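Speaker notes: Keeping a small food pantry shelf honest about dates
Fenna Vermeulen, Enholm neighborhood evening, February 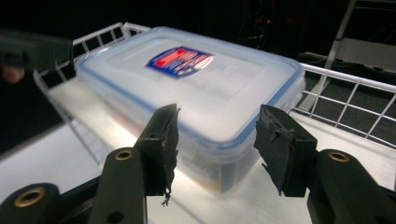
Opening (4 minutes)

Good evening, and thank you that you came with this weather. My name is Fenna, I help with the food shelf in Enholm since the first winter. I will speak slowly. If a word is not clear, please raise your hand and I will try another word.

Ask the room: who threw away food this week? Wait for the hands. I raise mine also.

Say: tonight is about dates on food. What they mean, what they do not mean, and how we write our own.

Two kinds of date

"Use by" is about safety. After this day we do not give the food out. No discussion, also not when it smells good.

"Best before" is about quality. Rice, pasta, canned tomatoes, crackers. The taste can become less, but most times the food is fine for a good while after, if the package is closed and it was kept dry.

Tell the story of the crackers from Kudville. We received 243 packs, all of them one week past best before. Half of our group wanted to throw them away. We opened a few packs, ate them with the coffee, and gave the rest out with a small note on the box. They were gone before 11 in the morning.

Pause here. People like to tell their own cracker story. Allow two, then continue.

Writing our own dates

When we divide a big bag into smaller boxes, the printed date stays behind on the bag. So we write on every box:
- what is inside
- the date from the bag, and if it is use by or best before
- the day we opened the bag
- allergens, copied from the bag letter by letter

Use a label which comes off in warm water. At Wouters we bought strong ones once and I was scratching old glue until dinner. Write the month as a word. For me 4/6 is in June and for my neighbor it is in April, and we were both very sure.

Cooked food

This part is short. Put it in the refrigerator within two hours, in shallow boxes, and write the day on it. Leftovers at home: three or four days. On the shelf we do not accept home cooked food at all. I know this is a pity for the good cooks in the room.

The rotation

New things go to the back, older things come to the front. Every person does this when they fill the shelf, also when they are in a hurry. Roughly 6 minutes is enough for one cabinet.

Show the sheet now and send it around. Ask if the letters are big enough, last year they were too small for the people at the back.

Questions

If they ask about eggs: keep them cold, look at the date on the carton, do not mix cartons.
If they ask about baby formula: never after the date.
If they ask about the key of the cabinet: see me at the coffee.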